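The house is quiet, Mum has gone to bed, and I have a towel round my head like a turban, so it must be a night for writing things down.

I did it at last. After two years of saying I'd see someone about my hair, I went in to Tsegereda Derese's little salon behind the bakery and let her look at it properly. She didn't tut once, bless her. She just lifted a section, let it run through her fingers and asked if we were on bore water. Well, of course we are! Ever since we moved out here. I'd been blaming my age, and the winter, and that awful box colour from last June (which I still think was more orange than the lid let on), and all along I'd never given the tap a thought.

She put me at the basin and used a powder that comes in a sachet, from a range called Skedia, mixed up in a bowl until it went clear and a bit slippery. It sat on my head for what felt like an age under a plastic cap while I drank my tea and read the same page of a magazine over and over. Then two washes, then a conditioner that smelled of rosemary and something else I couldn't place and have been sniffing at all evening.
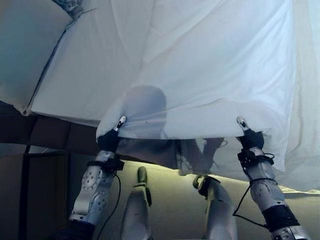
The colour came up lighter than I expected, closer to what I had in my thirties, and the ends have stopped feeling like a doormat. I kept touching it on the drive home. I'm a grown woman and I was stroking my own head at the traffic lights.

Now, the cost. The treatment was fair enough, but I also came away with the Wakia shampoo and a tub of the Ambaye mask, and the mask is a big one, 600 mils, so I'm telling myself it will see me through to spring if I'm sensible and don't let the girls near it. Liya Yilma swears by putting it on dry and sleeping in it. I'm not sure my pillowcases are up to that. Tsegereda says half an hour is plenty and to keep it off the roots, and she's the one with the scissors, so I'll do as I'm told for the first month at least.

I rang Wendell after tea to crow about it and he wanted to talk about shower filters instead, and whether the Okum one fits an old rose like ours. 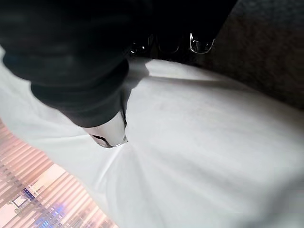 Mulugeta Seyoum reckons a filter is money down the drain unless you change the cartridge when you're meant to, and that I'd be better off saving a bucket of rainwater for the last rinse. He may well be right. We have a perfectly good tank out the back, and Nan always did hers in rainwater and had lovely thick hair to the end. I'd feel a bit silly with a jug over the laundry tub, but I've felt sillier.

Must remember to book in again, and ask her about my fringe.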